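Birkent Learning Center Opens Glassware Lending Shelf for Home and Classroom Science

Families and teachers may borrow basic laboratory glass for two weeks at a time

The Birkent Learning Center has opened a lending shelf for laboratory glassware, giving teachers, home educators and families access to equipment that is often missing from household science kits. The shelf is located on the ground floor, next to the reading room, and is open to any resident who holds a Center card.

The collection holds 200 pieces, among them glass dishes in several sizes, funnels, beakers and measuring cylinders. Items are sorted and checked on a covered table before they are packed into lidded storage boxes and placed on the shelf.
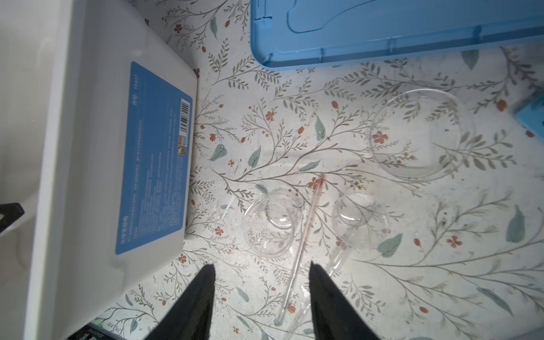
BIRKENT – Jan 31, 2023 – Cardholders may now borrow up to nine pieces of glassware at one time, the Birkent Learning Center announced today. The standard loan period is two weeks, and a loan may be renewed once if no other borrower has asked for the same items.

Clear glass funnels and round dishes are expected to be the most requested pieces. Both are used in the Center's printed activity sheets, which cover filtering muddy water, growing salt crystals and watching seeds sprout. There are 20 sheets in the first series, and each lists the glassware needed on its front page.

"Parents have told us that they have the time and the interest, but they do not have a proper funnel or a dish that a child can see through," said Moushumi Cassim, director of the Center. "We wanted to make those items as easy to take home as a book."

The lending shelf was paid for by a grant from the Pathirana Fund for Local Schools. The grant also covers replacement of broken pieces during the first year. Borrowers will not be charged for a single breakage but are asked to report it when they return the box.

Glassware should be washed with mild soap, rinsed well and dried fully before return. Pieces are not to be used for food or drink at any time. Children must be supervised by an adult during all activities.

Chaminda Sarkar, head of lending services, said that schools may reserve larger sets for classroom use – requests should be made at least one week in advance. A second series of activity sheets is planned for August.

Reservations may be made at the front desk or by calling the Center at extension 2142.

Media contact: Fathima Jayawardena, Public Information Office, Birkent Learning Center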